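Notes from the bench meeting, May

Taken by me again, so if you got misquoted, come find me and I'll fix it. We started at 2 and the only thing on the agenda was the tableware cell on Bench 2. We did get through it, plus a long detour about tape (see below).

Present: me, Qusai Twal, both people from Lendholm, and the new tech from Sondmont, who was on the phone and kept dropping out. The Boutros folks sent apologies.

Last meeting's notes

Read, and passed with one change. I'd written that the gripper had been "replaced." Qusai pointed out that he cleaned it and put the same one back on. Sorry, Qusai! Corrected.

1. Where the cell stands

Qusai gave the rundown. The run counter stood at 524 when he shut down before lunch, and he's happy with the arm itself. Joints sound fine, homing is repeatable, no faults in the log that weren't one of us leaning on the stop button (that was me, once, with my elbow).

What he isn't happy about is the cabling. He's been saying it for a while and I've been nodding and writing it down, and this time he made us all get up and go stand at the bench. Fair enough. There's a lot of loose black cable around that arm, and one run can lie right across the tray, in among the spoons. Lendholm asked if that was only for the demo. It wasn't, that's how it's wired right now.

2. Cable routing

This took most of the hour. Qusai's worry is snagging: a spoon handle is pretty much a hook, and if the gripper lifts one with the cable looped over it, something has to give. He'd bet on the connector. The Sondmont tech asked whether we could just pull everything tight, and there was a chorus of no from our end, as the wrist needs its slack to turn. The loop on top of the wrist joint stays as it is. It's held by its clip and we don't mess with it.

What we settled on, after more talk than I can type:

Reroute the thin cable at the wrist so it goes back along the link and stays off the tray.
Tie the hanging pair under the link up out of the bin, and find a proper home for the gold-colored connector on the end of one of them.
Turn the wrist by hand through its whole range, power off, before anybody powers up. Watch the loop while you do it.

Qusai will do the rerouting. Lendholm will bring soft ties, the hook-and-loop kind. I suggested tape and was shouted down — apparently tape gets gummy and picks up lint, and then whoever works on it next has to peel it all off with their fingernails. I still think a little tape would be okay, and I'd like that in the notes. It's in the notes.

Bench 2, spoons in the black tray: 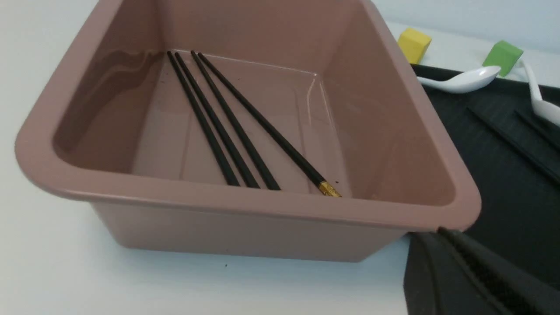
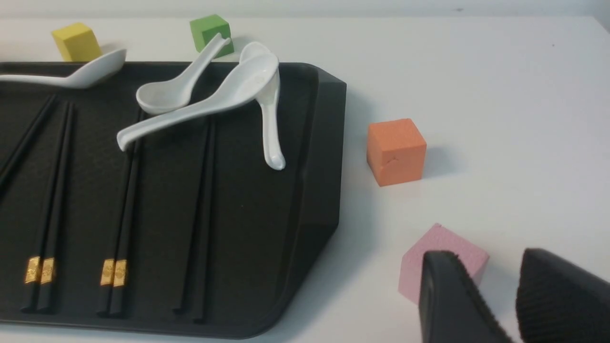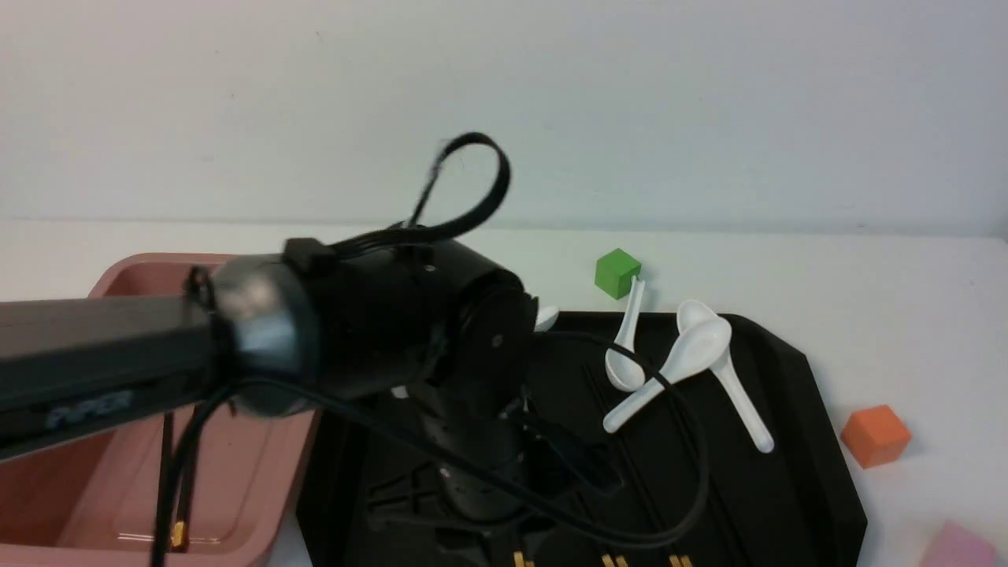
3. Bin and tray positions

We moved on to why the cell drifts out of setup between shifts. I'd figured it was a calibration thing, but Qusai thinks it's us. People wipe the table, pick up the pink bin, put it back down "close enough," and then the taught positions are off by a finger's width and the gripper comes down on a rim.

Lendholm wants a fixture screwed to the tabletop. Qusai would like to try corner marks first, with a fine pen, and see if people respect them. I sided with Qusai, mostly because I'm the one who'd have to drill the table. We'll do the marks and look at it again next time. If the tray is still wandering by then, Lendholm gets their fixture and I get the drill out.

We also talked about whether the foam cubes should be put away when the cell's down. They shouldn't. Leave them on the table where you find them, please, and wipe around them.

4. Gripper care

The ribbed faces on the fingers pick up dust and whatever comes off the chopsticks, and Qusai would like them wiped at the start of every shift. Dry cloth first. If it's still grimy, a damp cloth, then let it air out before you run anything. No solvents until Grarkik gets back to us about what the pads can take. I've emailed them and will chase them again.

The Sondmont tech came back on the line right about here and asked about chopsticks rolling. Qusai said the square-ish ones behave pretty well, and that the trouble is when they land close together and a finger nudges the neighbor on the way down. He's going to slow the approach a bit and open the fingers later in the move. Lendholm was worried that'll hurt the cycle time, and yes, it probably will. We'd all take slower for now.

Oh, and please check for specks. Tiny bits show up on the white table and sometimes in the bottom of the bin, and they're easy to sweep up with the little brush, which lives in the drawer and should go back in the drawer.

5. Who gets to open it up

There was a slightly tense bit about this. Somebody (no names, they've owned up) took a screw out of the wrist housing to "have a look." From now on covers come off only when Qusai is in the building, and it gets written on the sheet with your initials. Wiping, brushing and checking the ties, anyone can do. If it needs a screwdriver, you ask first.

To do

Qusai: reroute the wrist cable, tie up the hanging pair, slow the approach.
Lendholm: soft ties, plus a quick sketch of the fixture in case we want it.
Sondmont: try to call from somewhere with a signal. Also send over the wiring sheet.
Me: corner marks, chase Grarkik, send these notes to Boutros.

Any other business

The stool at Bench 2 wobbles. I've got 6 spare feet in a bag somewhere and I'll dig them out — I know, I said this last time too.

Next meeting is same place, same hour, once the rerouting is done and Qusai has had a few days of running on it.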